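Brovutari — project report, 10/29/18
Hedvig Wallin, Nabila Amrani

Idea: students lend each other small skills (tutoring, bike repair, rides) and get paid in tokens. Built on the Clestik test chain. Started in September, first version was way too slow.
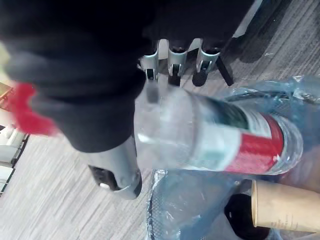

Fig. 1. Clear bottle with a red, white and green label.

Results so far: 62 sign-ups, 422 tokens moved, 19 trades disputed. Most disputes were no-shows — we need a deposit. Wallet setup is still teh worst part.

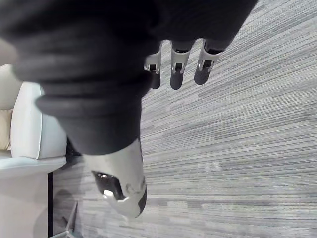

Fig. 2. Three fingers over the striped carpet.

To do: deposits, ratings, ask Haugen about hosting.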